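Westenby Sites Helpdesk
Ticket: Bredness access track, delivery truck bogging and wrong turns
Category: Grounds and access
Priority: Normal (raised from Low)
Opened: Thu 1 March
Opened by: Savvas Mavromatis
Status: Resolved, monitoring

Problem as reported:
The water truck from Christodoulou has failed to complete two deliveries to the Bredness tank. First time the driver lost the track where the ground opens out and drove back to the pavement. Second time he bogged and had to let water out to get moving. The tank holds 2000 gallons and is getting low. The pickup has had no trouble on the same ground.

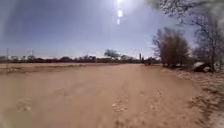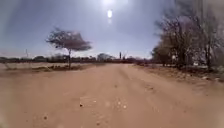
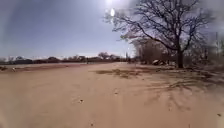
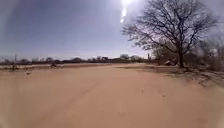
Attachments (4): Bredness access track, unpaved throughout. The utility poles are in the first, the flat-topped tree in the second, the big bare tree in the third.

Log

Helpdesk, first reply
Thanks. A few questions before this goes to the grounds crew.
Is the truck coming in from the Tavarach side or the highway side?
What tire pressure was the driver running?
Did he bog on the straight or on the open ground?
Has anyone graded the track since January?

Savvas Mavromatis
Tavarach side both times. The highway gate is locked and the truck is too wide for it anyway. Tire pressure unknown, he said "normal," so I assume highway pressure. He bogged on the open ground past the big bare tree. He had pulled over to the right to check the directions on his phone and couldn't get going again. No grading since January, and that pass only did the straight part.

Helpdesk
What directions was he given?

Savvas Mavromatis
Copied from the delivery sheet:
"Turn off at Tavarach, follow dirt road to tank."
That is the whole thing.

Helpdesk
Understood. Looking at your attachments, the straight is easy enough to follow, but I would not know where to drive in the last one. There are faint curved marks in the sand and not much else. Can you give me the landmarks in the order a driver meets them coming from Tavarach?

Savvas Mavromatis
Coming from Tavarach:
Utility poles on the left, set back from the road. Stay straight.
Single tree with the flat, spread-out top, also on the left. Still straight.
Large tree with no leaves on the right. Keep the tree on your right and do not park under it.
Then the open sand. The tank is on the far side, but you can't see it until you are well past the tree.

Helpdesk
Cause 1 is the directions, then. Sending this to grounds to look at the surface.

Grounds crew
Drove it this morning in the pickup and walked the last part with a shovel.

Straight section: firm enough. There are ruts but they are shallow, and a loaded truck will handle them. No work needed now.

By the flat-topped tree: fine in the middle. The worn tracks drift to the right in places. I stayed off them and stayed on the crown with no trouble.

Big bare tree: this is where it starts. The shovel went in easily on the tree side. Toward the left it gets firmer. There is a patch of dry grass and weeds out in the sand, and the ground next to it was better than I expected, but I wouldn't use it as a turnaround. There are stones at the foot of the brush behind the big tree. Leave those alone, they mark an old drain.

Open ground: soft for 200 yards. The base is down there, but it has a lot of loose sand on top. A pickup floats over it. A truck full of water won't at highway pressure, and it definitely won't restart from a dead stop.

Helpdesk
Does it need gravel?

Grounds crew
Eventually. Gravel on top of loose sand just goes down into it, so it would have to be scraped first and the grader is at another site. I would mark a line, get the tires aired down, and tell them not to stop.

Step 1: Directions
New text sent to Christodoulou dispatch to replace the old line on the delivery sheet:

"From Tavarach turnoff go straight on the dirt road. Pass utility poles on left. Pass lone flat-topped tree on left. Large bare tree on right: slow down before it, select low gear, do not stop. Follow stakes across the sand to the tank. Turn around on the hard pad behind the tank only."

Result: dispatch confirmed receipt. They asked for a map pin as well. Sent pin for the hard pad.

Step 2: Stakes
Grounds crew set 7 stakes with orange tape along the left side of the firm line, starting level with the bare tree. Stakes are pushed in by hand and can be moved when the sand shifts.

Result: Savvas drove in from Tavarach after dark and could follow them with headlights. The last one was too far from the pad, so he moved it closer.

Step 3: Tire pressure
Asked Christodoulou if drivers can air down at the turnoff. Dispatch said yes, as long as there is air available for the drive home. Compressor moved from the Westenby shed to the tank pad and plugged in there. Hose tested.

Result: works. Hose fitting leaks a little when bent. Spare fitting ordered.

Step 4: Partial load
Suggested by dispatch for the next trip only. Truck to come with a reduced load so the line could be tried without the full weight.

Result: delivery completed. Driver aired down at the turnoff, kept the stakes on his left, and did not stop. He said it felt heavy just after the bare tree and then came good. Turned on the pad without backing onto the sand.

Step 5: Full load
Same driver, same line, full truck.

Result: completed. Left deeper ruts past the tree than the lighter trip did. Grounds crew dragged them out with a length of chain-link behind the pickup.

Savvas Mavromatis
Tank is full. Can we leave this open until we know how the line holds up in wind? The marks on the open ground fill in fast and I don't want to be back here with a new driver who has the old sheet.

Helpdesk
Leaving it on monitoring. Dispatch says the old sheet is deleted from their system, but please check what the next driver has in his hand.

Open items
Grading and gravel past the bare tree: waiting on grader, no date.
Spare hose fitting: ordered, goes to the Westenby shed.
Stakes: Savvas to check before each delivery and straighten as needed.
Highway gate: separate ticket, not part of this one.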